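From: Zyanya Valdovinos
To: the bimanual list
Subject: Re: right gripper goes soft partway through a run

Hi Rizal, hi all,

Good news at last! I think we have your fault, because we have it here too, and I can now make it happen more or less whenever I like. Long message, sorry. I've been having far too much fun with this one.

Rizal Latuheru wrote:

> We keep losing grip force on the right side in the middle of
> a session. The arm holds position fine, the fingers still
> report closed, and then whatever is in them slides out. No
> error, no warning light, nothing in the log. Power cycle and
> it is perfect again for an hour or so. Left side has never
> done it. I swapped the gripper and it came back the next
> morning. Is this a Ruvar firmware thing or am I chasing a
> cable? Also, does anyone have a safe way to test for it with
> a person working at the table? We had one drop close to
> somebody's hand and I don't want another.

Cable, almost certainly, though the firmware isn't innocent. We run the same Ruvar firmware on both sides and saw our first drop in November. I did what you did and swapped the gripper. Then I swapped left and right wrist modules, and the fault stayed on the right, which ruled out the module and made me very happy for a whole afternoon.

What finally cracked it was Xóchitl going through the old logs with a little script. She pulled 1,151 closing commands and compared the force we asked for with the motor current that came back. In 3 of them the current sags just after the wrist has rolled all the way inward and stays down until the next restart. Every one was on the right arm, and every one was on the pick-and-place table, where that wrist spends its life turned toward the middle.

So look at the cable loop. It leaves the back of the wrist module, goes over the arm and comes down the outer side. Ours had a clamp one hole too low, so the loop was short, and at full roll it pulled on the connector. One contact opens for a moment, the gripper controller sees a brownout and comes back up in its low-current mode, and it doesn't tell anyone. Position feedback is fine, so "closed" is still reported. I opened the connector shell and there was a clean bright rub mark on one pin. Lovely thing to find!

The table we've been using for the repeat runs is the ordinary food and household one: cloth down, pink plate in the center, hat stand and wire wig stand at the back, soft stuff such as the bell pepper handed in from the far side.

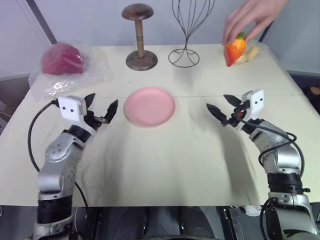 What I'd do on your arm, in this order:

1. Stop the arms and lock out the power before your hands go anywhere near the wrist. We got casual about this on day one and Consuelo quite rightly sent us back out of the cell.

2. With power off and the arm supported, roll the wrist by hand to its inward limit and watch the loop. If it goes straight at any point, it's too short. Ours looked generous everywhere except the last bit of travel.

3. Move the clamp up one hole and check again at both limits. Make sure the new loop can't catch on the elbow when the forearm folds.

4. Pull the connector and look at the pins with a magnifier. If one is rubbed, replace the whole pigtail. Cleaning it bought us 2 good sessions and then the fault was back.

5. Power up with the table clear of people, run full rolls with the gripper closed on a foam block, and log the current. We did 400 without a sag after the fix. Before it, we never got to the end of a batch.

About the person at the table: please don't use a person to test for this. The foam block finds it perfectly well. For normal sessions we changed two things. Whoever is placing items puts them on the cloth and takes the hand away before the arms are released to move, with the pendant held by someone else. And nothing heavy or sharp goes in the right gripper until the arm has passed the roll test that morning. Consuelo wrote both into the cell sheet, and I can send it to anyone who wants a copy.

The firmware half still bothers me. A controller that restarts in low-current mode and goes on reporting a healthy grip is a fault in its own right, even with a perfect cable. Baltazar has a small patch for our side that compares requested force with current and stops both arms if they disagree. It's crude and it trips when the fingers close on nothing, so it needs work, but it catches the sag every time I fake it with a switch in the supply line. He's happy to share it if you can live with the false stops.

Rizal, could you check which hole your clamp is in and tell me whether your drops come after an inward roll? If yours turn up with the wrist straight then I'm wrong about at least part of this, and I'd love to see the current trace.

Zyanya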